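January, second notebook, glue and finish bench

Back at it after the break, and the shop was cold enough that the hide glue gelled on the brush before I'd got it from the pot to the joint. I knew it would. I did it anyway, on a scrap, and the scrap came apart in my hands with a noise like a cracker. So the first hour went on heaters and tea and moving the glue pot to the end nearest the radiator, where it should have been all along (Dineo told me so in the fall, and she's going to read this, so fine, you were right).

What I'm trying to sort out this month is the Karkmont chair job. The chairs have loose rungs, all of them, and somebody before us squirted white glue into every socket without taking anything apart. It's shiny and rubbery down in there and nothing sticks to it. I want to go back to hide glue so the next person can get the joints open with a little steam, but that means getting every bit of the old stuff out first.

Tried so far:

Warm vinegar on a cotton swab, left in the socket for 30 minutes. Softens the glue to something like cheese rind. A dental pick gets most of it. It also raises the grain around the mouth of the hole, so I've started wiping a little paste wax around the outside before I begin. Slow but I like it.

Hot water alone. Same thing, only less of it. I gave up after two sockets.

Scraping dry with a small gouge. Quick, and I took a shaving of good wood off with the glue in one socket, which now needs a shim. Not doing that again unless the glue's already letting go.

Heat gun on low. Abimbola swears by it. I managed to blister the finish on the back leg in the time it took me to look up and answer a question, so the heat gun has gone back on its hook and I'm leaving it to people with better attention spans!

The blister is small, on the inside face, down near the floor. I'll burn in a bit of shellac stick and rub it out and write it up on the job sheet so Karkmont knows. I'd rather tell them than have them find it.

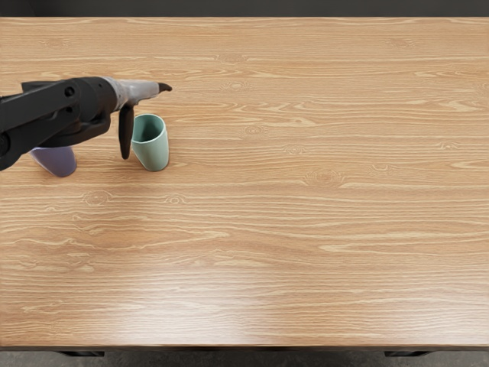

Anyway, the glue itself. I mixed three little jars from the same bag of granules, one at the usual strength, one thinner, one with a pinch of urea to slow it down. The slow one was lovely to work with. I had time to seat the rung, pull it out, decide I hated the angle, and seat it again. The regular one gave me maybe enough time to swear. The thin one soaked straight into the end grain and left the joint hungry, so that's no good by itself, though I wonder about using it as a size coat and following with the regular. Putting that down for next time.

The test joints are clamped up and labeled on masking tape. Please don't move them, and please don't borrow the small clamps off them, I'm looking at everyone. They can come out tomorrow and I'll lever them apart over the vise. I don't have a proper way to measure the pull, only my arm and an old spring scale from Duvley's that sticks at 8 pounds and then jumps. Dineo thinks we could hang a bucket off the rung and add water until it lets go, which sounds wet but a lot fairer than my arm.

Sanding notes while I remember. I went up to 3000 grit on the shellac sample for the Magaña box and it was a waste of an afternoon. It came up like glass and then the wax dulled it right back to where it had been several grits earlier. Stop sooner. Also the pads from the new pack load up fast, a drop of soapy water helps, and don't let it sit on the shellac or you'll get a white bloom. I got a white bloom. A rub with alcohol on a barely damp pad cleared it, going very light and never stopping in one spot.

Called Hudcombe about the cane for the two seats that need it. They had fine and medium, and I'd written "fine-medium" on the order, so that held things up. The holes want fine. I've checked them against the old cane twice now and Abimbola has too.

Still to do:
Wax the socket mouths on the remaining chairs, then vinegar.
Cut the shim for the one I gouged.
Fill the blister and write it on the job sheet.
Try the thin glue as a size coat, regular on top.
Find a bucket with a decent handle.
Order more urea, the jar's nearly done, and label the new one properly this time so it doesn't end up next to the sugar.

Heaters off and glue pot unplugged at 5:40. I went back and checked the pot.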